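Amov Home Help > Kitchen and Laundry

Dishwasher leaves a gritty film on glasses, worse since we moved

Posted by dellwood_3514

We moved in December and brought our dishwasher with us. It is a Kisent, the basic model with the cutlery basket. At the old place everything came out fine. Now the glasses have a white film and there is a bit of grit in the bottom of cups that sit on the top rack. Plates on the bottom are mostly okay.

I use Flidano tablets, one per load, same as before. I cleaned the filter twice. The town website gives the water hardness as 300 but I don't know if that is high. Do I need to replace the machine, or is it a setting? I would like to avoid a service call if I can, the last one cost me $113 and the guy was here ten minutes.

3 replies

bansal_road
Three hundred is hard water if that is in parts per million, and it almost certainly is. Check the units on the town page to be sure. The film is most likely minerals. To test it, take one glass and soak it in plain white vinegar for a few minutes, then rinse. If it comes out clear, you have mineral film and the glass is fine. If it stays cloudy, the surface is etched and no cleaner will bring it back.

If it is minerals, do these in order. Fill the rinse aid and turn the dose up one step at a time. Run an empty hot cycle with a dishwasher descaler. Run the hot tap at the sink until it is hot before you start a load.

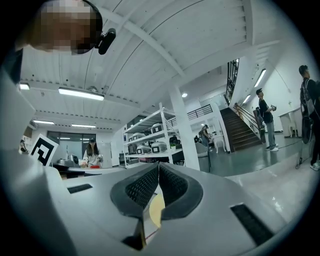 Then look at the spray arms. The grit on the top rack makes me think the upper arm is partly blocked. On most machines it either unclips or has a nut you turn by hand, but check the manual before you pull on anything. Hold it under the tap and see if water comes out of every hole. A wooden toothpick will clear the small ones. Scale can break loose when a machine gets moved, and it ends up in the arm or in the cups.

Also check how the drain hose was put back. It should go up high under the counter before it comes down to the drain. If it lies on the floor of the cabinet, dirty water can run back in.

I would not replace it yet.

quietpantry
Switch tablets. I had the same thing and changed brands and it went away.

marl_3000
Agree with the first reply, mostly. One thing to add: some machines have a built-in softener with a salt compartment in the floor of the tub, under a screw cap. If yours has one, it needs dishwasher salt (not table salt) and the hardness setting has to be changed for the new town. If there is no cap, you don't have a softener and can skip this.

I don't think the brand of tablet matters much. Loading does. Cups that are tipped too flat will hold a little water and whatever is in it.

dellwood_3514
Vinegar test came out clear. No salt cap on mine. Two holes in the top arm were plugged solid and the rinse aid was empty. I'm running the descaler tonight.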